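About Us

Plindgate is a small cleaning and housekeeping company. We look after offices, practice rooms and shared houses in Stamcombe and the villages near to it. We started with 4 customers and one old van, and today we clean 12 buildings every week, with the same people coming to the same doors as much as it is possible.

How we began

The company was founded by two sisters from the Maes family, who had both cleaned at night in a large office tower for many years. They liked the work but they did not like that they never met the persons who used the rooms. When a dentist in Ballside asked them to come in the daytime, they said yes the same evening. From this first customer came the second one, a music school, and then a house with rooms for students.

We still have the dentist. The music school moved away, and its old rooms are now used by an accountant, who kept us together with the key.

How we work

Before we begin in a new building, we walk through it together with you and write down what you want, room by room. The list stays in the building, normally inside of a cupboard door, and our cleaner signs it after each visit. If something is missing on the list, you can write it there by hand. We read it.

We clean mostly between 6 and 9 in the morning. Some customers prefer us in the afternoon, and for the student house we come at 2 o'clock, when the kitchen is quiet. We do not use strong perfume in our products. A clean room does not need to smell of lemon.

Small things are also part of the job: the filter of the dryer, the top of the door, the bin in the room that is used only two times in a month.
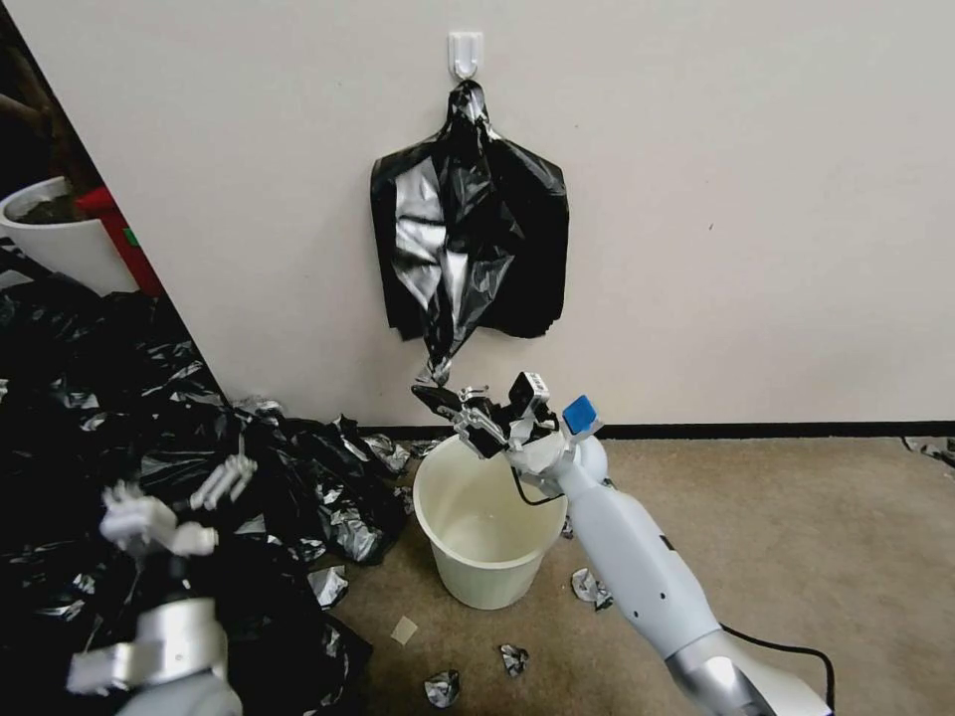

Wastebasket and black bag, carpeted room.

Waste takes more of our time than most customers expect. In a year we change almost 3,000 bags, and each building has its own rules for paper, glass and food. We learn these rules before the first visit, and we also tell you when the town changes the collection days. For a fee we bring the large containers to the street and back again. Please ask for this early, as our mornings fill up fast.

Our people

All our cleaners are employed by us and are paid also for the time of travel between two buildings. New colleagues work beside an experienced one for their first month. We speak five languages in the team, and English is for most of us the second or the third – so please excuse a mistake in our messages, and call us if something is not clear.

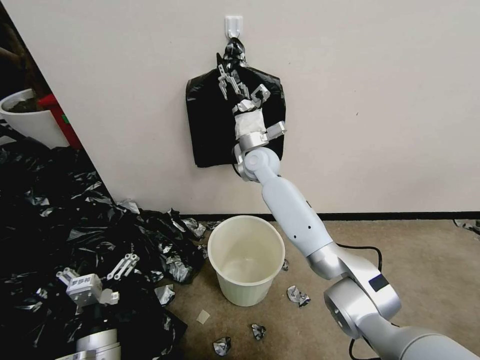 Precious Yap wrote to us in October that she had changed cleaning companies three times before she found us, and that the list on the cupboard door was the reason she stayed. She also would like to get the invoice earlier in the month. We have changed this for all customers, and invoices now go out on the first working day.

Where we go

Stamcombe center, Ballside, and the road between them up to the old brickworks. For houses further out, please call first. We do not clean building sites, and we do not clean windows above the second floor.

The office is open from 8 in the morning until noon. In the afternoon you can leave a message, and one of us will call back before the evening.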